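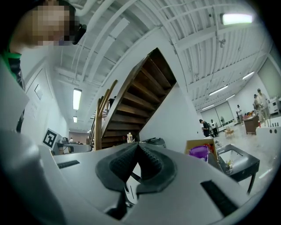 Dark shirt, green collar, small black earpiece or headset piece.

Kaewkla finished its run in October and I have now been through all 16 episodes twice, the second time with the subtitles off and a notebook open. What follows concerns the structure of the thing and how the lead performance is built. Plot details up to episode 4 are included.

The premise is conventional for an evening family serial. Two branches of a family operate a rice mill and a trucking business on opposite banks of the same river, and a contested will forces them to share an office. Samran Onsri plays the elder son of the trucking side. He came to the part from Jononeck, where he spent two seasons as a comic neighbour, and the change in register is considerable. In Jononeck most of his lines were delivered over someone else's shoulder, on the move, at speed. In Kaewkla he is usually seated.

Seated acting is harder to cut around. The director holds the two-shot in the mill office for long stretches, with the desk between the brothers and the ceiling fan audible throughout. Onsri keeps his hands flat and does most of the work with the timing of his replies. In the will-reading he leaves a pause of almost 4 seconds before answering the lawyer, by my stopwatch, and the score does not come in underneath it. Any other serial in that time slot would have put strings there.

The sound mix deserves its own paragraph. Dialogue is recorded on location, which means trucks, dogs and a certain amount of wind. I prefer it to the dubbed sound of Jotis, where every room has the same acoustic, including the boat. The cost is intelligibility. Two exchanges in episode 2 were lost to me until I replayed them on headphones, and one of those carries information about the land title that is needed later.

Pacing is uneven. The first four episodes move at a sensible rate, the middle six are padded with recaps, and the reconciliation is then rushed through in a single dinner. I suspect the episode order was lengthened after the scripts were done. The colour grading also shifts at about that point, from a fairly neutral daylight to something warmer, and it does not shift back.

The Garkness box set is the version I own. It has 2 discs, adequate compression, and a commentary on the opening episode in which Onsri mostly discusses learning to reverse a truck. My copy is stamped 2468 on the inside of the sleeve, a run number I assume. The chapter points on the second disc are misplaced and land several seconds into each scene.

Subtitles are functional - the honorifics are flattened, so the moment when the younger brother changes how he addresses the elder passes without notice in English. It happens on the loading dock, just before the ad break.

I will get to the Jotis reissue next, once the library has its copy back.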